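22/11/2024 – dye notebook, madder vat, second round

Great session. Imtiaz Bhattacharjee brought over the Skorkham madder, ground much finer than the June lot, and the color came up so fast that I forgot to write down the first reading. After that I held it at 80 for an hour, crept to 82 once (my fault, lid on) and pulled it straight back. No browning in the bath that I could see!

Alum mordant as before, 10 percent on weight of fiber. Bath was 2000 ml, topped up once from the kettle. I still think our tap water is doing us a favor here – the Brarkov recipe wants chalk added and we left it out completely.

Skeins 1 and 2 went in together, skein 3 after the bath had cooled overnight. Three is softer, more of a peach, and I love it. Parveen Barua wants the same again on the Trikel wool, which takes alum badly, so soak longer.
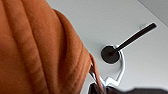

Can we use the exhaust bath a third time? Probably for pale shades only, and only within the week, before it starts to smell.

To do: strain bath, label jars, order more alum. Ask Imtiaz what mesh he ground to.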